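Why does toast go brown?

Bread is soft and pale inside. Heat dries the outside — sugars and proteins in it change, and you get brown. And that toasty smell! The edge is the crust. It got browned once allready, in the baker's oven.
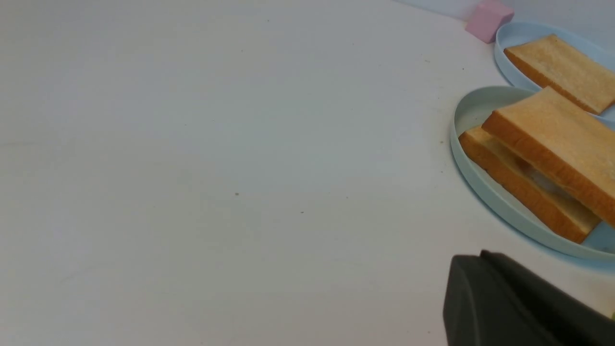 My little brother says crusts are the best bit, and can you toast only the crust? Not easily. Heat gets everywhere.

Want an egg on top? Eggs start runny.
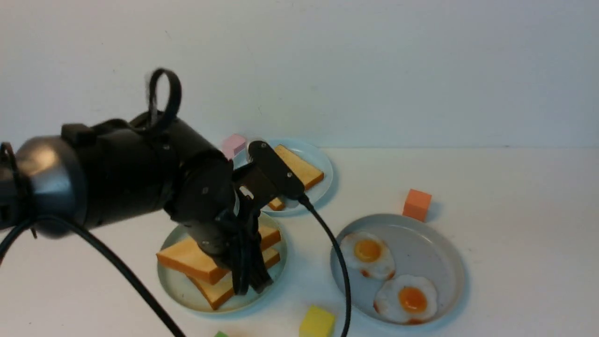
Then the pan heats them and the white sets. Yolk takes longer.

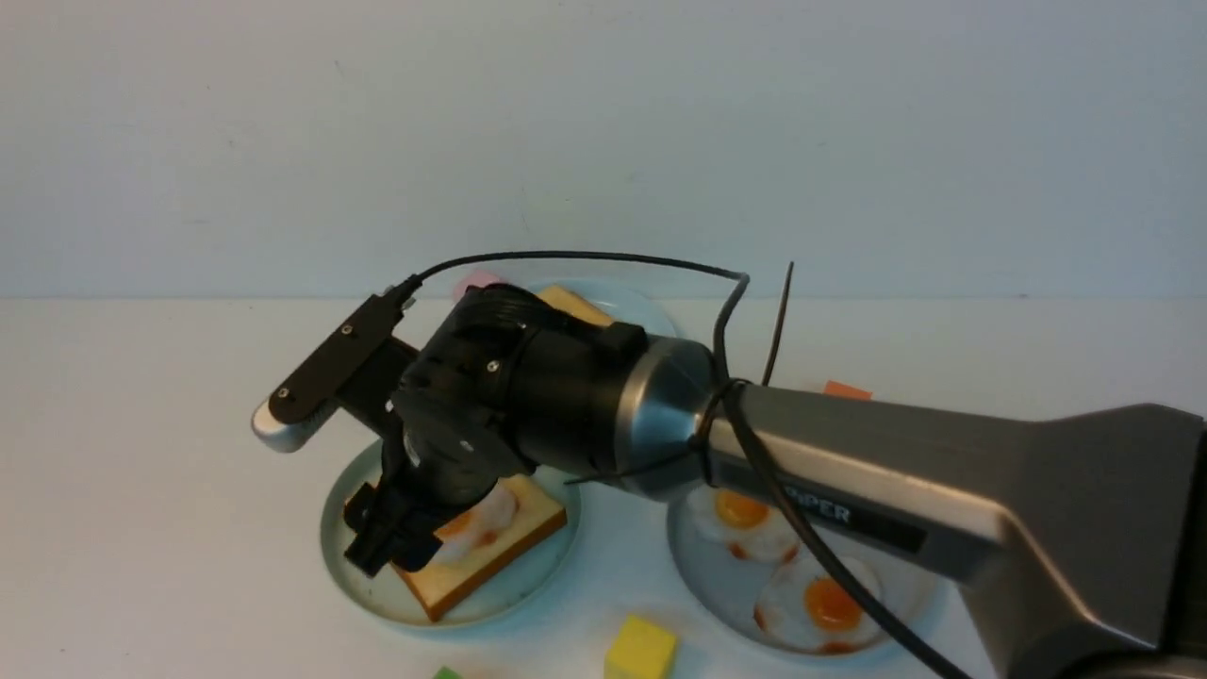

Fried egg on toy toast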